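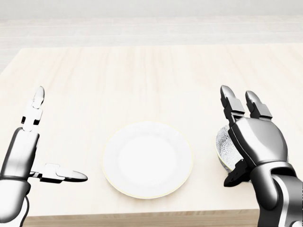

Traltthorpe gets a donated ferry. What's the catch?

gullwing_ned
2 May 2021
So the city council had its handover party at the harbor and we now own a passenger ferry, a gift from Werumness, our sister city. 80 seats, free of charge, speeches all round. I've read the press release twice and I still can't find a word on who pays for fuel, crew and insurance. Has anyone seen a number?

pierside
3,887 a week for the berth and crew. It was in the March budget papers, under "harbor, other." Fuel is not included.

gullwing_ned
Thanks. So "free" lasted until the second page.

marrow_and_peas
You people would complain about a free lunch. The islands on our side have had no regular boat for years. My mother has to book a private launch to see a dentist. I'll take the ferry, thanks.

tollbooth
I'd take it too if it sailed. The Pluradik shipyard built two of these and the other one has been tied up with gearbox trouble. Werumness didn't give this one away out of love.
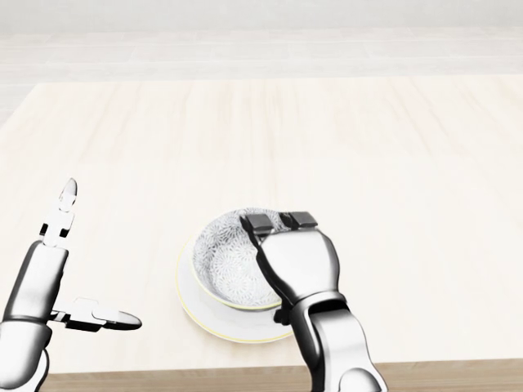 And before someone says it has a warranty - the warranty stays with the original buyer. I asked the harbor office and they said they would "look into it." That was before the ceremony.

marrow_and_peas
Source on the gearbox? You said the same kind of thing about the bus depot and it opened fine.

tollbooth
It opened a year late. But fair enough, the gearbox story comes from a guy who worked at the yard, so weigh it how you like. The warranty part is in the transfer agreement, clause 2.

pierside
I've read that clause and it's not as clear as you make it. It says warranty claims go "through the donor." Could be that Werumness just has to sign the form.

gullwing_ned
And if they don't feel like signing?

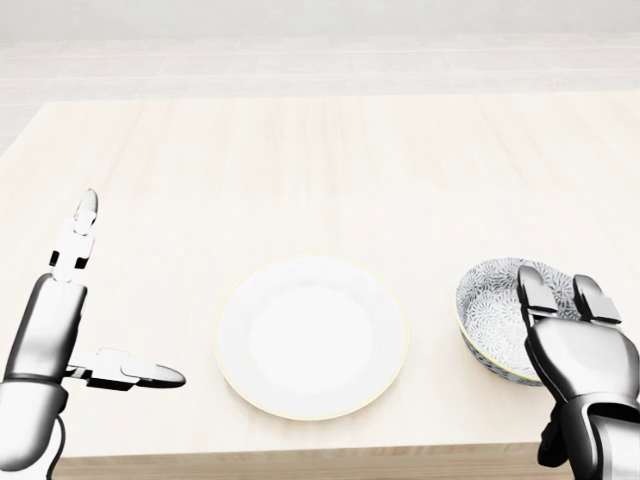 Table with a plate and a bowl

harborlight364
Can we at least wait for the timetable? The mayor said daily sailings.

gullwing_ned
The mayor said "up to daily." Look at the wording again. Once a month is also up to daily.

marrow_and_peas
I'll post when I've been on it. Until then this is all guessing.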